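Hubert Bednarek had already put the kettle on when I got there, a bit after eight in the morning, and he was talking before I'd sat down. He looks after the hand-held grippers at Skivent, and he'd told me on the phone that they were "boring machines if you treat them right". I've spent years writing about big welding cells, so an hour on something you carry around in your hand sounded like a nice change!

I asked him what the first job of the day is. "Fingers," he said. "Always the fingers. You open them, you close them, you listen. If one side gets there before the other I don't even switch the rest on." He has a notebook for this, a proper paper one, and he let me leaf through it. The entries go back to July and most of them just say "fine". One says "fine???" with three question marks, and he wouldn't tell me what that was.

The camera comes next. It looks out over the fingers through a very wide lens, so every smear ends up somewhere in the recording, and Hubert is fierce about cloths. Paper towel is banned. So are sleeves. "People breathe on it and rub it with their jumper," he said. "I've seen it done by people with doctorates." He uses a rubber blower, then a lens cloth that lives in its own bag, and then he holds the thing up and checks the view on his laptop before anybody is allowed near it.

After that it's the marker board, the black and white square the software uses to work out where the gripper is. He stands it upright, well away from anything that could knock it, and walks the gripper round it slowly from a few angles. I wanted to know how slowly. "Like you're carrying soup," he said, and he showed me, and he really does walk like that.

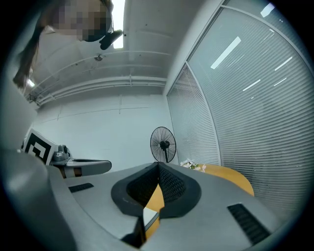
We got on to wear, and this is where he cheered up. The fingertips are the part that goes first, and he swaps them every 3,000 grasps whether they look tired or not. He used to wait until they looked bad. Then one split at grasp 181 after a change, a faulty one from a batch they'd bought from Grister, and he spent a whole afternoon blaming the motor for it. "I had the housing off, I had the gears on the desk, I was on the phone to Briggs about a new drive. And it was a bit of soft plastic." He still sounds annoyed. Briggs, to their credit, had told him to look at the fingers.

I asked if he takes the housing off often. Hardly ever, he said, and he wishes other people would leave it alone too. There are 26 screws in it and two of them are shorter than the others — put a long one in a short hole and you'll hear it rubbing for weeks. He's dabbed a spot of nail varnish on the short ones (his daughter's, a sort of plum colour, which she wants back).

The vents get a soft brush at the end of each shift. He doesn't use compressed air, having once blown a wad of fluff further in and had to go after it with tweezers. Dust was worse in their old building, he told me, where they shared a wall with Duvier and all their sanding.

And the software? He pulled a face. "I update it when I have a free morning, and never before a long run." The last update wiped his calibration and he had to redo 124 positions by hand. He keeps a copy on a stick now, taped inside the lid of the case, with the date written on the tape.

I asked what he'd tell someone taking over a gripper like his, and he thought for quite a while. "Write down what it sounds like when it's happy," he said. Then he went off to find me a spare set of fingertips so I could feel how soft they are when they're new — very, a bit like a pencil rubber — and we finished the tea talking about his bicycle.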